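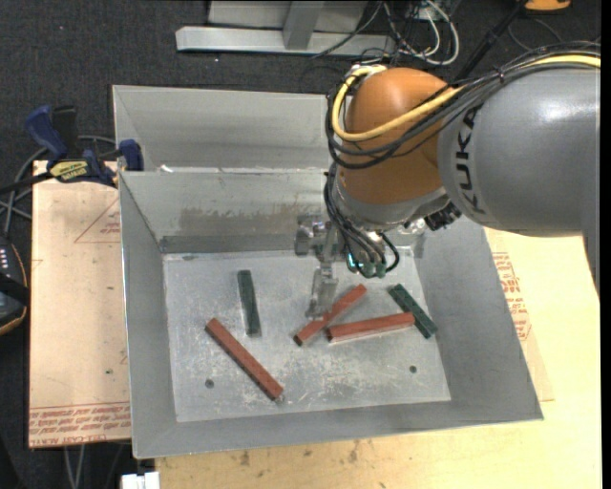

Fig. 1. KUKA arm and gripper over the metal bin, blocks on the bin floor.

Student project report – Exhibition Studies, second semester
Topic: visitor flow and labelling at "Stornevitz: Paper Theatres", Korkdale Regional Gallery
Author: Éabha Mac Giolla

1. What I set out to do

Find out if people read the wall labels in a touring show, and whether the order of the rooms makes any difference. Picked the Stornevitz show because it was on at Korkdale through September and entry is free for students. Toy theatres mostly, cut and folded card, plus stage models, posters and the puppets from the Gatti workshop. The show has 149 objects over 6 rooms. Small gallery, so it's tight.

2. Method

Two visits. First one a weekday arvo, dead quiet, used it to draw up the floor plan and test my tally sheet. Second on Saturday from 11 am, much busier. Stood in Room 3 for most of it as you can see both doorways from the bench.

Followed 31 visitors or groups (a family is one group) and noted which way they turned at the entrance, where they stopped and whether anyone looked at the label before, after or not at all. No names taken, no photos of visitors. Front desk knew I was there and put a sign up.

Also did short interviews in the foyer. Fewer than planned. People want their coffee.

3. Results

Entrance: the curators mean you to go left, into the early card theatres. Most people on Saturday went right. The big Gornico curtain is on the right, red and gold, lit from below, and it pulls them straight over. That puts them in Room 6 first, so the whole show runs backwards and the labels that say "as we saw in the previous room" make no sense to them.

Labels: long ones mostly skipped. The short ones at kids' height got read out loud by parents, usually the whole thing. Labels on the side wall (Rooms 2 and 4) hardly looked at, you have to turn your back on the case to read them.

Longest stops: the storm machine in Room 5, where you crank a handle and get the thunder. There was a queue. Second longest was the Gatti puppets, mainly adults, which I didnt expect. One woman told me her grandfather had a set and she hadn't seen one since primary school.

Shortest stops: the poster corridor. Colours are great but the lights bounce off the glass and people treat it as a way through to the toilets.

4. Discussion

Room order matters more than I thought, but only for the labels. Visitors who went backwards seemed to enjoy it just as much. Nobody in the interviews complained about it, a couple hadn't noticed there was an order at all.

The hands-on stuff does the heavy lifting. There's only one piece you can touch in the entire show and it's tucked near the end (or near the start if you went right). A second one in Room 1 would probably pull people left without needing arrows on the floor.

Would also cut the label text by half and get rid of any refrence to other rooms. Cheap fix – new foamboard and that's it.

5. Limits

One busy session only. School holidays hadn't started so not many older kids. From the bench I couldn't see the back of Room 4, so stops there are under-recorded. Timing done on my phone, and I lost a few when two groups left together.

6. Still to do

Floor plan needs redrawing at a proper scale, the pencil one is in the appendix for now. Interview notes typed up except the last page. Tally sheets scanned and attached.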